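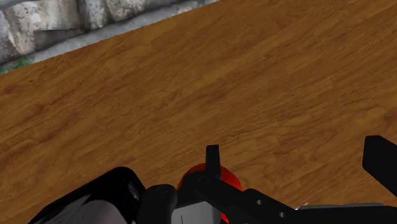 Retno Sumampouw wrote back this morning that I should stop feeding the starter twice a day, that once is plenty in this heat, and that the sour smell I complained about is what a hungry starter smells like and nothing to throw out. She also said my last loaf was underproofed and that the big hole under the top crust is how she could tell. I had thought the hole meant the opposite.

Sunday, July 26, 2020

Up at six because of the heat. Fed the starter once, as told. Equal parts flour and water, half of it white and half whole wheat, and put it on the shelf by the pantry door where it's a little cooler. I marked the jar with a rubber band.

I've been baking since May and I still don't have a loaf I'd give to anyone. The early ones were flat because the starter wasn't ready and I was impatient. Then there was a stretch when they came out fine and I didn't know why, so when they stopped coming out fine I didn't know why either. I wasn't writing anything down. That's the reason for putting bread in the diary now, in among everything else.

What I did yesterday, for the record. Mixed after lunch. Let it sit half an hour before the salt. Folded it every half hour until I got bored with it, then left it on the counter. Shaped it before supper and put it in the refrigerator overnight. The kitchen was hot the whole time and I assumed that would be more than enough. Retno says the dough was probably cold in the middle because I used water straight from the refrigerator jug, and that I went by the clock when I should have gone by the dough. She's likely right. I did use the jug.

Baked it at seven before the house got worse. Covered for the first part, then lid off. It rose more on one side. The crust is good and dark and the bottom is a bit too dark, so next time I'll put a baking sheet on the rack underneath. Cut it too early again. The crumb is tight near the bottom and there's the same hole on top, smaller than last time. Ate it with butter and tomato. It tastes fine. Toasted, you wouldn't know anything was wrong with it.

Danang Lubis called while I was washing up. He wants the recipe for the flatbreads I made when he was here in the winter, and I had to tell him there isn't one. It was leftover dough with yogurt in it, rolled thin and cooked in a dry pan. He asked how much yogurt. I said enough to make it soft. He wasn't happy with that, so I told him I'd make them again this week and weigh everything. He's out of yeast and the store near him has been out too. I offered to dry some starter and mail it. You smear it on parchment, let it dry until it flakes and crumble it into an envelope. I've never done it but the directions look simple enough. He says the mail has been slow over there and I said dry starter can wait.

He also told me they've changed the hours at his job again and he now has Mondays off, which he likes. His mother's knee is better. They've put the trip off until next year and he sounded relieved about it.

Went out for flour before noon. There was a limit of two bags to a customer on the door but plenty on the shelf, so I took my two and a small bag of rye. The rye is for the proofing basket, to keep the dough from sticking. I've been using all-purpose and it sticks every time along one seam. Also got eggs, a lemon, dish soap and matches. No parchment. I have maybe a foot left on the roll, and it will have to do for Danang's starter.

Too hot to do anything in the afternoon. Closed the blinds on the west side and read. Fell asleep. Woke up with the book on the floor and my place lost. Took down the bathroom fan cover and washed it, which I'd been meaning to do since spring. It came out a different color. The fan is just as loud.

Checked the jar at four. It had gone well over the rubber band and started to sink, so it's peaking sooner than I thought, and if I'd mixed dough when I planned to I'd have missed it. Wrote that on the card on the refrigerator. Tomorrow I'll feed it at breakfast and start looking at it by noon.

Answered Retno before supper. Told her about the water jug and the smaller hole, and asked how she knows when the dough is done with its first rise if not by the clock. I also asked about the rye. She bakes a lot more rye than I do and I think I'm going to want to try one that's a third rye once it cools off.

Supper was eggs and the rest of the tomato on more of the bread. Half the loaf is left. I'll slice it and freeze it tonight, since it goes hard by the second day in this weather and I'm tired of making crumbs.

Thunder at eight, off to the north, no rain. Watered the pots. Opened the windows again at nine and it's no better outside.

To do: weigh the yogurt. Baking sheet on the lower rack. Room temperature water. Envelope and stamps. Call about the gutter.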